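4.2 Sealing a stone countertop

1. Clear the counter and wipe it with Jondier stone cleaner. Let it dry for 12 hours.
2. Apply Ostermann sealer with a soft cloth, working from the back toward you.

Note: Keep sealer off any wood next to the stone — it leaves a dull mark.

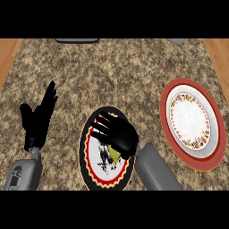
Fig. 58. Speckled granite with wood on both sides.

3. Wait 2 minutes, then buff off what has not soaked in.

Caution: Open a window before you start. Do not use near a lit burner.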